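From: Jolien Jansen
To: hindenton-laundry list
Date: Sun 30 March
Subject: Re: [hindenton] drying small things indoors

Amanuel Endale wrote:
> I have been through the archive and it seems every drying rack this list
> has ever recommended is the size of a garden gate. We have one counter
> and one narrow window. All I want is somewhere to put dishcloths so they
> stop living over the faucet. My wife says the faucet looks like it is
> surrendering.
>
> Has anyone used one of the little countertop stands with wooden rods?
> Do they tip over? Do the rods go black? And please, no more replies
> about the ceiling pulley. I rent.
>
> Amanuel

Amanuel,

I will not mention the ceiling pulley, although I still have the bracket if your landlord ever softens.

Yes to the little stands. I've had one on the counter in Lusongate since December and have grown fonder of it than a person should be of a thing for hanging rags. Mine has a white tray for a base, one thin metal upright, and two wooden dowels across the top, side by side. It holds two dishcloths if you spread them properly, or four if you've given up, in which case none of them dry and you've built a small compost heap with legs.

On tipping: it depends how you load it. A wet cloth weighs more than you'd think, and if you drape it all the way out at the tip of one dowel the whole affair starts to lean like a man listening at a door. Hang it in toward the upright and it stays put. I also wring the cloth twice, which my mother told me to do in the first place and which I refused to do for twenty years on principle.

Placement matters more than the stand does. I started with mine by the stove, where everything dried stiff and smelled of onions. Then I tried the windowsill, and it went over whenever the wind got up. Now it stands at the left end of the counter near the curtain, set on the diagonal. Squared up to the wall, it had the dowels poking out right where I chop.

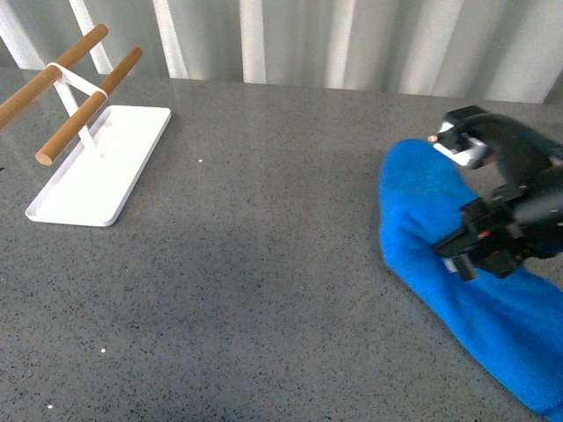 The stand in its corner, with the blue cloth still on the counter.

You'll notice the tray is clean. Please appreciate it, it was not always so. The tray has a raised rim, and whatever drips off the cloths sits there until you tip it out. Leave it a week and you get a ring, and the ring has opinions. I rinse mine when I do the sink.

As for the rods going black, mine haven't. They're still a honey sort of brown. I take them down once a month, wipe them with vinegar, and let them dry before anything goes back on. My sister never wiped hers and they came up gray and furry at one end, so your worry is a fair one. If you buy a stand where the rods don't come off, buy something else.

Someone will now write in to recommend the Schouten folding model, so let me get there first. I had one. It has 17 arms and every one of them knows where your sleeve is. Very good for socks. For dishcloths it's like hiring a bus to go get the mail. I gave it to the Pomovance swap shelf, where it sat for three weeks before someone moved it to the free shelf.

One last thing, about the cloths themselves. The thin flat ones dry overnight on a dowel. The thick fluffy ones they sell in packs of 20 never dry at all, anywhere, and I've moved mine to the garage, where they wipe the car. Get a bright color too. I went through two years of gray cloths on a gray speckled counter, and I used to put one down and lose it until somebody set a plate on top.

Tell your wife the faucet can lower its arms.

Jolien

P.S. Whoever borrowed the list's copy of the stain book, it's my turn next and I have a beet problem.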